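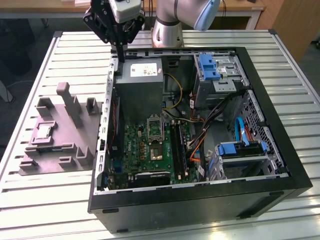 One buyer wrote in to ask why anybody would pay for a chunk of printed plastic to hold a processor when you could lay the thing on a bit of foam. Fair question, and I get some version of it every month! Foam is fine for your hands. You look, you pinch, you pick it up. An arm going to a taught position wants the chip square, at the same height and facing the same way every single time, and foam doesn't give a hoot about any of that.

## Tratent CPU nest, grey

So this is the Tratent, the part fixture I drew up for my own bench at Girard (our shared workshop, the one with the terrible kettle) and now print for other people. It's a flat base plate with raised tabs and blocks, a tall upright post with a bent top, and a pocket near the front corner where a square CPU sits between small raised walls. Mine lives on the left of the aluminium worktable, next to whichever old tower I'm working on.

I do my towers lying on their side with the panel off. The socket faces up that way and the gripper can come straight down at it, which saves a lot of mucking about with wrist angles. Memory can stay in. I'd get any floppy cables tied back before you teach the first point, though. I've hooked a drive lead on the way past more than once and said some words.

### What you get

- One fixture, printed in grey, deburred by hand
- Four screws and slot nuts for a slatted table
- A printed card with the pocket drawing and my suggested pick height
- The print files, so you can run your own spares

### Numbers

| | |
|---|---|
| Base plate length | 216 mm |
| Weight | 200 g |
| Price | $85 plus post |

The pocket is cut for the chips I use, so measure yours first. If it's a different size, send me the width and I'll redo the walls at no charge (allow me a few extra days, I only have the one printer and it's a moody old Viso).

### Getting it going

Bolt the plate down before you teach anything. I know, I know, but I skipped it once and lost an evening. Jog the fingers down over the pocket slowly, close on the edges of the chip, lift a little, then set it back and do it again until you're bored. Only then move on to the socket, with the lever up and the bracket open. Practise with a dead processor! Bent socket pins are a miserable way to spend a Sunny arvo.

For the path I've been using Vakomham, our little waypoint script. Keep the approach over the case high and come down late, as the wall of the tower is easy to forget when you're staring at the board.

### Wear

My first one did 1000 picks before the pocket walls got sloppy enough to bother me. The second is at 425 and still snug. If yours goes soft sooner, tell me what finger pressure you're running and I'll post out another pocket.

Orders go out from the workshop, usually in the morning. Colours other than grey on request, but the grey filament is what I've got a big pile of.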